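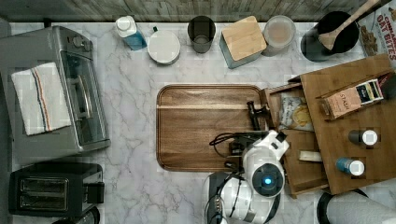 Llevo desde el otoño usando Cellent, el programa de Renlow para llevar el control de la formación continua obligatoria. Trabajo en un despacho de 16 abogados y antes lo hacíamos todo con una hoja de cálculo que cada uno rellenaba a su manera.

## Qué hace

Se da de alta a cada colegiado, se indica el periodo de cómputo y se van cargando los certificados. El programa lee la fecha, el número de horas y la materia. De los 73 certificados que subí el primer mes leyó bien casi todos; fallaron los escaneados torcidos y los de jornadas con varias ponencias, que hubo que repartir a mano.

Los avisos de vencimiento llegan por correo. Se pueden configurar por persona, pero no por departamento.

El catálogo de seminarios anuncia 3000 sesiones grabadas. En procesal civil y laboral hay mucho donde elegir. En derecho marítimo encontré muy poco, y parte de ello anterior a la última reforma.

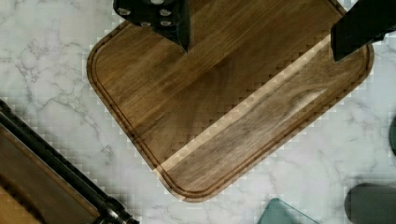

## Lo que falta

- No exporta a hoja de cálculo, solo a PDF.
- Las horas de ética no se separan de las generales en el resumen anual.
- La aplicación móvil obliga a iniciar sesión cada vez.

Escribí al soporte por lo segundo. Contestaron al día siguiente y dijeron que estaría en la versión de marzo.

## Precio

La licencia para el despacho nos cuesta 1000 euros al año, catálogo incluido. Miramos también Eberhard, más completo en informes, pero cobra cada seminario aparte.

Vamos a renovar. Para un abogado que ejerza solo me parece caro.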